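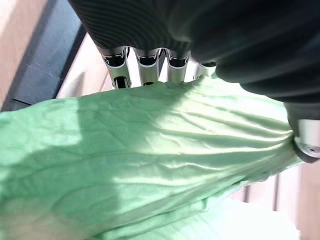 Silver fingers, dark casing, a bit of fabric underneath.

Back from Emholm. Every list of "underrated islands" I read this year had it in the top few, so I went in November to see if the people writing those lists had been there in November. Thread, because I kept notes.

---

First, getting there. The tourist site says Emholm is "a short hop" from Prirthorpe. The crossing took four hours. I've had shorter hops to other continents. The sea was fine, the café on board sold one kind of sandwich and ran out of it before we'd left the harbour.

---

You also have to get to the ferry terminal, which isn't in Prirthorpe in any sense I'd accept. It's the 77 bus from outside the library, and the 77 stops for a break halfway so the driver can change over. If you book the morning sailing, get the bus before the one the website tells you to get. I watched two couples with big suitcases learn this.

---

The famous bit is the Stair, cut into the cliff on the north side. 1,732 steps according to the sign at the bottom. I have no idea who checked. The leaflet in my room just says "over a thousand", and the man at the kiosk said it depends what you call a step.

---

View from the top: good! I'll give them that. You can see the whole bay and the lighthouse and, if it's clear, the mainland. It was clear for long enough to eat an apple.

---

What the lists leave out is that there's a road to the top on the other side. With a car park. I came over the last step, sweating, and there was a family getting out of a hatchback.

---

Food. I was told by several websites that Emholm is "having a moment". In November the moment consists of a pub, a chip shop and Panyasiri, the Thai place on the harbour front. The pub does food until eight, unless it's quiet, in which case it does food until they feel like stopping.

---

Panyasiri I went into expecting very little. Harbour-front restaurant on a tourist island, laminated menu, you know how these go. I ate there every night after that. The sour fish curry is properly sour. Pornthip Paisan runs it and she asked me twice if I was sure about the chillies, and she was right to ask.

---

I asked her whether it was true the island is packed all summer. She said the day boats are packed, and the day boats bring their own sandwiches. Which tells you more about the local economy than anything on the tourist site.

---

Where I stayed: a "boutique sea-view guesthouse". You can see the sea from the landing. The room looked on to the bins behind the chip shop. Bed was comfortable, shower was hot, owner was nice about my boots. I'd have been perfectly happy if they'd called it a guesthouse and knocked a bit off.

---

Someone will ask about the seals. There's a "seal experience" that costs money and leaves from the jetty. There's also a beach 200 metres past the jetty where seals lie about for free. I did the free one. Keep well back, they smell dreadful and they aren't keen on you either.

---

Since people have been replying with "you should have gone to Demska instead": I have been to Demska. It was last year's underrated island. It had a queue for the swing. I'm not against swings, but I don't think you can call somewhere undiscovered when there's a rope barrier and a person managing the line.

---

My suspicion is that most of these lists are written off other lists. Three of the ones I saved used the same phrase about Emholm's "whispering dunes". I walked all the way round the coast path and asked in the shop as well. There are no dunes. It's all rock and a fair amount of mud - where did the dunes come from?

---

Practical bits for anyone still keen. Two nights is plenty, three if you walk slowly. Bring cash, the card machine in the shop was down both times I tried. The coast path is badly marked after the lighthouse, so keep the fence on your left and ignore the arrow pointing at the field.

---

Would I go back? In May, possibly, by the early boat, for the path and the curry. I wouldn't do the Stair again now I know about the car park.

---

Several of you asking about the return ferry. Same four hours, and they'd restocked the sandwich. Egg.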